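Speaker Notes: Assembling and Storing Knock-Down Stools
Amstead Community Furnishings Program, session 2 of 7
Prepared by Despina Balaskas. Delivered by Sombat Hemmin.

Opening remarks (allow 2 minutes)

Good afternoon, and thank you for attending. The Program lends seating to schools, clinics and neighborhood halls throughout the Amstead service area. Our current register lists 1654 stools, and a large share of them are white plastic models that travel with the legs off. The subject of this session is how such a stool is put together, checked and put away.

Please remind attendees that the handout covers the Funard model only. Those who manage the older Lappalainen stock should see the desk after the talk for the separate sheet.

Preparing the surface

State the rule first: a stool is never assembled on a bare tabletop. A dark cover is preferred. White parts are easy to find against black, and the cover keeps grit out of the threads. The seat goes on one side and the legs are set out together on the other, lying the same way, before any part is joined to another.

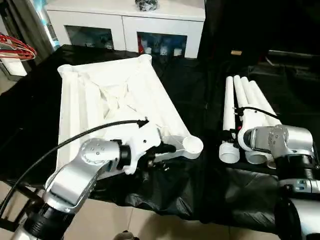
Slide 3. White plastic parts on a black cloth, with the four tubes laid side by side at right.

Pause for the audience to look at the threaded ends. A leg with a chipped or flattened thread should be set aside at this point. The Program replaces single legs at no charge to the borrower, and requests are normally filled from the Drotik storeroom the same afternoon. Do not accept a leg from a different model as a substitute. The threads may catch for a turn or two and then bind, and a bound leg is difficult to remove without damage to the seat.

Reading the parts up close

The next portion concerns surfaces. Attendees often ask whether a crease or a dull patch is a defect. Our inspection guide separates marks that affect appearance from marks that affect strength, and only the second kind takes a stool out of service. Smooth parts should be wiped with a soft damp cloth. Creased and folded surfaces collect dust along the lines and should be brushed first.
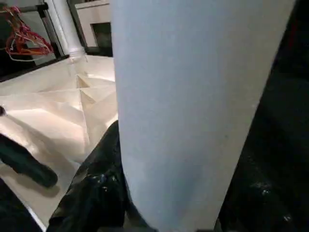

Notes, page 7

Speak slowly here. A cylinder should be smooth to the hand along its whole length. Ask the group to turn their sample legs against the light and feel for raised lines. Any split, however short, is reported on the green form. Scuffs are not reported.

If time is short, omit the paragraph on cleaning products and refer the audience to the handout. The one point that must be made is that solvents are not permitted on any lending stock.

Joining the legs

The seat is laid with its underside facing up. Each leg is started by hand, straight, and turned until it is just snug. All four are started before any one of them is tightened. Tightening then proceeds from corner to corner on the diagonal - first one pair, then the other. No tool is required, and none should be used. 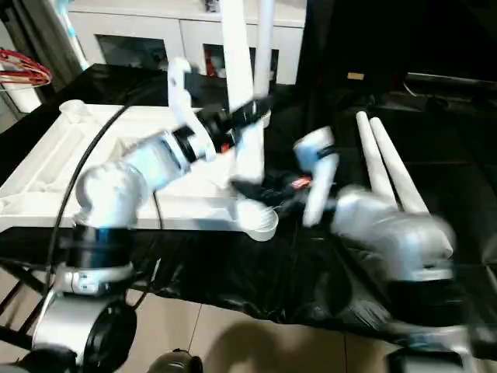 Borrowers frequently ask how tight is tight enough. The guide's answer is that the leg should stop turning under ordinary hand pressure, with no thread left showing at the collar. Staff who assemble a large number of stools in one sitting are advised to change hands regularly and to rest between batches. For a hall setup of 200 stools, please assign at least two people to the legs and one to the final check.

(Invite questions here. Hold any that concern folding stock until session 4.)

The final check

Before a stool is turned upright, each leg is held near the foot and moved gently from side to side. Movement at the seat means the leg should be backed out and started again. The foot caps are checked at the same time, as a missing cap will mark a finished floor and leave the stool uneven.
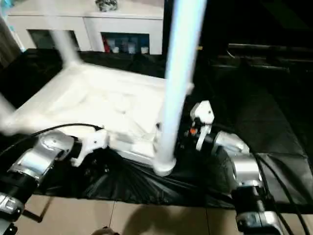 Once the check is complete, the stool is set on its feet on a level floor and pressed at each corner of the seat. A stool that rocks is returned to the table. One that stands firm is entered in the log by seat number, with the initials of the person who checked it.

Storage

Stools going out again within the month may be kept assembled. All others are taken apart in the reverse order and stored dry, with the legs bundled beside the seat they came from. The annual count takes place in July, and branches are asked to have loose legs matched to seats before then.

Closing

Thank the host branch. Direct attendees to the sign-in sheet and to Ms. Balaskas for copies of the handout. The room must be returned to its usual arrangement by 4:30 p.m.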